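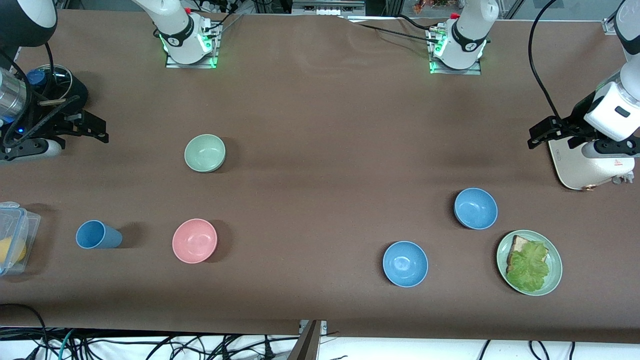

Muireann Ó Briain left a comment under my last post saying that soup for supper is all very well in February but by August I'd be sick of the sight of it, and wouldn't I miss chewing? Well, it's August, I had soup again last night, and I'm as keen as ever!

For anyone new, I've been making a different soup every week and keeping the recipes in a notebook. I'm up to number 17 now, a courgette one, and it might be the best so far. We've got the usual summer problem of too many courgettes (they hide under the leaves and come out the size of a boot) and I'd run out of ideas for them. Grated into a cake, fine, but there's only so much cake.

So, the courgette soup. Soften a big onion in butter with the lid on, really slowly, until it's almost melting. Then in go the courgettes, cut into chunks, skins and all, with a good pinch of salt. I used to add the stock straight away and always ended up with something thin and a bit sad. Fadime Bayram told me to cook them down properly first, and she was so right. Give them 11 minutes or so with the lid off, let the edges catch a little, and only then pour in enough stock to barely cover. Simmer, blend, lots of black pepper, a squeeze of lemon. I put a spoonful of yoghurt on top and some dill, and the whole thing tasted like the garden.

Wian reckons it needs garlic. I tried it with garlic the next day and I still prefer mine, but I can see what he means, and it was very good with toast.

Which brings me to the chewing question. I think a soup supper stands or falls on what you have next to it. Bread, obviously, and I've been going to the bakery in Gredberg for the seeded loaf whenever I'm over that way – it's dense and a bit sour and it goes stale beautifully, so you can fry the last of it in oil and scatter it over the bowl. Toasted seeds do the same job. So do chickpeas, if you dry them well and roast them hard. The lentil soup (number 8, the one with the burnt butter) had hardly anything on it the first time and I thought it was only all right. With fried bread and raw onion on top it was a proper meal!

Cold soup I'm less sure about. I've had a go at the cucumber and yoghurt kind, and I liked it out of a small glass before supper, but a whole bowl felt like eating salad dressing. Doğukan Karakaya has promised me his mother's version, with walnuts in, so I'm keeping an open mind. Tomato I do want to crack. My first try was too sharp and the second had far too much bread in it, and you could have stood the spoon up. If you have one you love, please send it over, and tell me whether you bother peeling the tomatoes.

One thing I've changed since spring is the salt. I was seasoning at the end and then wondering why everything tasted flat in the middle and salty on top. Now a bit goes in with the onions, a bit with the vegetables, and I taste again after blending. It's such a small thing and it's made every pot better, even the leek and potato, which I thought I'd been making well for years.

Next week is sweetcorn. I'm going to boil the stripped cobs for the stock, and I've been saving the end of a piece of smoked cheese to grate over it.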